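分控插排用了一年之后的几点记录

去年重新整理书桌的时候，我把桌面上的供电全部换成了分控插排，也就是每组插孔配一个独立按钮的那种。写的时候没打算做成评测，只是把选型、布线和负载核算的过程记下来，下次搬家可以照着做。

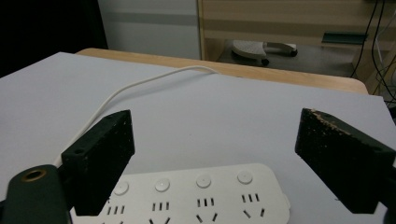
先说为什么要分控。原来用的是总控插排，一个开关管全部插位。桌上的设备分三类：常开的（路由器、NAS），按需开的（显示器、台灯、音箱），偶尔开的（电烙铁、热风枪、充电器）。总控插排对第一类没有意义，对第三类又不够用。每次用完电烙铁都要拔插头，拔插次数多了，插孔里的簧片会松，插头插进去有轻微晃动，接触电阻上升，负载稍大就发热。换下来的那只旧插排，靠电源线的那个插位外壳已经略微发黄，我判断就是这个原因。

分控的代价是多了几个机械触点。每个按钮都是一个串在回路里的开关，触点质量差的话，故障点比总控还多。所以买的时候要看开关的额定电流，不能只看整条插排的标称值。国内常见规格是10A 250V，整条上限2500W，这是所有插位加起来的数，不是每一位都能拉到2500W。详情页里这一点经常写得含糊。

负载核算。我的习惯是列一张表，按同时使用的最坏情况加总：

显示器加主机：300W
热风枪：900W
电烙铁、台灯、音箱、充电器合计：176W
NAS和路由器：21W

总和1397W，折合电流6.4A左右（按220V算）。10A的插排降额到八成，也就是8A、1760W，还有余量。热风枪是单项最大的，它工作的时候我不再往同一条上加任何带加热元件的东西。电热水壶不上桌，走墙插，这条没有商量余地。

Han-gyeol Hwang看过这张表，提的意见是主机那一行不该按典型功耗写，应该按电源铭牌写。我没有采纳。铭牌是电源的输出上限，不是实际取用，按铭牌算的话桌面几乎什么都不能接。折中的办法是用功率计实测峰值，再上浮两成，表里的300W就是这么来的。

插孔布局。国标组合插孔里，三孔和两孔在同一组上，看起来一组能插两个插头，实际取决于插头体积。普通两脚插头和三脚插头可以共存，变压器式的大头适配器基本会盖住旁边。我把大头适配器全部放到最靠边的一组，让它往外侧伸，剩下的留给细插头。路由器的适配器是横向的，怎么放都要压住相邻位置，最后加了一根20厘米的短延长线引出来。严格说插排后面再串延长线不规范，但这一路负载极小，可以接受。大功率设备不要这么干。

放在桌面还是桌下，这个问题我反复过几次。最开始用双面胶粘在桌板背面，好处是看不见，坏处是按钮要弯腰摸，摸错过两次，把NAS直接断电，之后重建校验跑了一整夜。后来试过理线槽，金属网格的那种，散热可以，但按钮朝上还是朝侧面都不顺手。最后改成平放在桌面上，位置可以挪，按钮直接按。桌面因此少了一条可用区域，我的桌子够深，影响不大。桌子深度不到60厘米的，建议还是装桌下，另外买一个带线控的。

平放的问题是会滑。插拔插头时整条会跟着走，尤其是白色光面外壳配光面桌板，几乎没有摩擦。我在底部贴了硅胶脚垫，两端各两个，中间不贴，避免底面不平时翘起来。插拔的时候另一只手还是按住为好。

电源线的走向也花了些时间。线从插排出来，横过桌面，从桌子远端落下去，再接到墙插。几点经验：

第一，桌面上这一段不要拉直，留一个缓弯。拉直之后，任何一次移动插排都会把力传到出线口，出线口的护套是最先坏的地方。

第二，弯曲半径不要太小。护套线我按外径的六倍控制，宁大勿小。

第三，翻过桌沿的位置要看边缘。我那块桌板的后沿没有倒角，线压在上面时间长了会有压痕。我剪了一段软管套在过桌沿的位置，长度超出桌沿两侧各3厘米。

第四，落到桌下之后不要盘圈捆扎。多余的线松散折两折放进理线盒，用魔术贴，不用扎带。盘紧的线在大负载下散热差，我用手持测温枪量过，捆紧的那段比旁边高出好几度。

标签。分控插排最大的实际问题是记不住哪个按钮管哪个设备。Iida Riihimäki的做法是用彩色圆点贴在按钮旁边，插头上贴同色的点。我试了两周，圆点边缘会卷，而且颜色一多我自己也要查表。现在改用标签机打的窄条，只贴在插头一侧，写设备名。外壳上不贴，设备换位置的时候不用撕。NAS不再接在这条插排上，单独走了一条没有按钮的，算是对前面断电两次的处理。上面那张负载表没有改，仍按最坏情况保留这21W。

清洁。白色外壳容易显灰，按钮四周的缝隙尤其明显。我的流程是：墙插处拔掉整条，等一分钟，软毛刷干刷插孔和缝隙，微湿的布擦外壳，晾干再通电。不要用酒精反复擦光面塑料，有些材质会发雾。不要往插孔里吹压缩空气罐，罐体倾斜时会喷出液态推进剂。频率大概一个季度一次，我固定在换季的时候做，最近一次是四月。

关于保护门。插孔里有保护门的插排，新的时候插拔偏紧，两脚插头要两边同时用力才能推开，单边斜着插会卡住。这是正常设计，不要用螺丝刀去捅。Gaspard Fleury之前来借工位，以为那一组插孔坏了，换了一组还是插不进去，其实是他的转换头一边的插脚歪了，掰正就好了。

目前还没解决的问题有两个。一个是按钮不带指示灯，只能看按下去的高度差判断通断，光线暗的时候要用手摸。带灯的型号我买过，夜里太亮，又拿黑胶布贴上了，等于没有。另一个是USB充电口，这条没有，充电器占了一个插位。我倾向于不要集成USB的插排，充电协议更新比插排寿命短得多，几年之后接口就落后了，模块坏了也不方便单独更换。充电器单买，占一个位置就占一个位置。

寿命方面，我给桌面插排定的更换条件如下：插头插入后明显晃动；任一按钮手感变软或者需要按两次；外壳局部变色；满载半小时后插头或出线口烫手。满足任意一条就换，不修。现在这条用了一年，四条都没有出现，计划用到第三年再整体检查一次。

下一篇写桌下理线盒的尺寸和开孔位置，图纸还在改。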